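Mixing bowl

A mixing bowl is a deep or moderately shallow round vessel used to combine, rest, wash or hold ingredients while food is being prepared. In most households the same bowls also serve as salad bowls, fruit bowls and scrap bowls, and the line between a mixing bowl and a serving bowl is seldom firm.
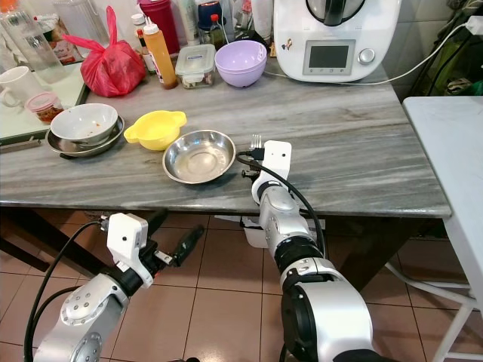
Thilini Majumder holds that a bowl ought to be classed by its rim and base, as the material tells a cook very little about how it will behave under a whisk. Most kitchenware catalogues do the reverse and list bowls by material first.

Materials

Stainless steel bowls are light, resist staining and do not chip. Many have a rolled rim, which stiffens the wall and gives the fingers something to grip. Steel cools and warms quickly, so it suits whipped cream and ice baths. Most steel bowls are unsuitable for the microwave.

Plastic bowls are cheap and come in a wide range of colours, from bright yellow to pale lavender. Some have small side handles. Plastic scratches more easily than steel and can hold the colour and smell of turmeric, tomato or oil. Older bowls may turn cloudy or warp in the dishwasher.

Ceramic bowls are heavier and stay put on the bench. They hold warmth well, making them useful for proving dough, and are often brought straight to the table. A plate set underneath catches drips. Glazed ware may chip at the lip, and a chipped bowl is generally retired from food use.

Sizes and sets

Bowls are commonly sold as nesting sets. The Tirnstead pattern, a steel set once found in many country kitchens, had a smallest bowl of 739 millilitres and a second of 1,715 millilitres — an awkward pair of figures for anyone halving a recipe. Later Grumumen sets kept the shapes but added measuring lines on the inside wall.

Use

A bowl is usually filled no more than halfway for whisking. Small quantities, such as an egg or two, can be beaten with a fork in a shallow bowl. Countertop appliances have taken over much of the heavier kneading and chopping, though the dry ingredients are still often combined by hand beforehand.

Care and storage

Plastic bowls with oily residue are best washed last, in fresh hot water. Steel should be dried with a tea towel to avoid water marks. Ceramic bowls are stacked with a cloth or paper between them. Leftovers keep better in a lidded container than in an open bowl — a plate laid over the top is a common stopgap.

See also: Colander; Food storage container; Whisk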